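Clearing Cables and Small Items off a Tile Floor
Workshop and utility room tips, Florkdale
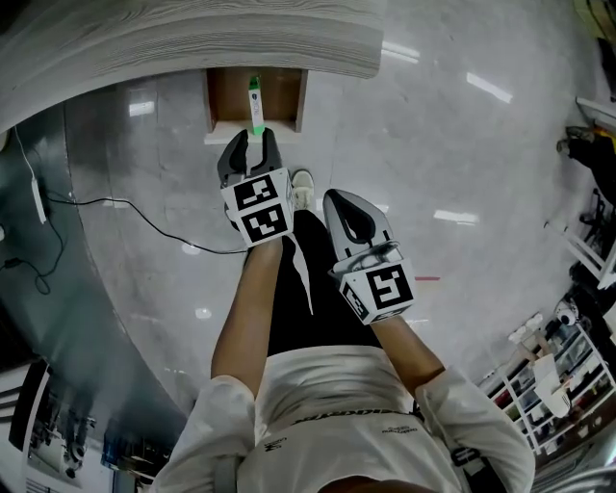

Glossy tile shows every scuff, so get the floor clear before mopping. Unplug power adapters first and lift them off the tile. Coil each cable in loops of 8 inches or wider and secure with a hook-and-loop tie; tighter loops strain the conductor near the plug.

Tubes and small packages left on a cabinet base ledge get kicked over. Move them up to a bin on the shelving — caps facing up, heaviest bins on the lowest shelf. Metal shelving should be leveled before loading.

Mop with plain warm water and a little neutral cleaner. Vinegar dulls some glazes and etches cement grout. Work from the far wall toward the door in strips about 6 feet long, then dry with a microfiber cloth.

Cables that must cross a walkway go under a low-profile cover. Route the rest along the baseboard with adhesive clips — wipe the surface with alcohol before sticking.

Tip sent in by Tassanee Onsri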